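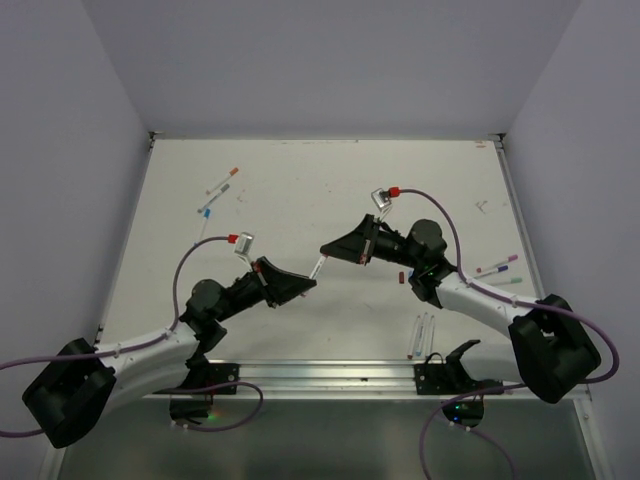 Home Course Unit Index Previous Next Glossary Contact

Unit 6: Whiteboards and markers — choosing, using and looking after them

Lomdale Adult Learning, Classroom Practice
Notes by Ottmar Seidel

Last time we looked at chalk and flip charts. This unit covers dry-wipe boards and the pens that go with them. Read it before the June workshop and bring a marker of your own, any make.

1. Surfaces

Three kinds turn up in teaching rooms. Melamine is the cheapest and stains soonest. Painted steel takes magnets and lasts longer. Enamelled steel costs the most and is hard to scratch. A board can also be laid flat as a table top, and small groups often work well at one. You write with your arm over the work, so left-handers in particular will smudge more than they do at a wall board.

An off-white surface is easier on the eyes under strong light than a bright white one. Pale yellow and light green ink are hard to read on either.

2. Markers

Slim markers suit flat work and close writing. For a wall board at the front of a large room use a thicker one, or the back row will lose your small letters.

Store them lying down. A marker kept upright with its tip in the air goes faint while there is still plenty of ink in the barrel. Put the cap on until it clicks, even for a short pause.

Hold the barrel low, near the tip, for small writing and further up for long strokes. When you pass a marker to someone, let them take the free end before you let go. With children, cap it first.

3. Cleaning

Dry wipe at the end of each session. Damp cloth once a week, then dry. Old ink that will not shift can often be loosened by writing over it with a fresh marker and wiping straight away. Do not use scouring powder. Test any spray on a corner.

4. Task

Try the same short diagram on a wall board and on a flat one. Note where your hand smudged and which colours you could read from 3 metres. Half a page is enough. Bring it to the workshop — we start with these.

Reading: Kita handout, section 3 only.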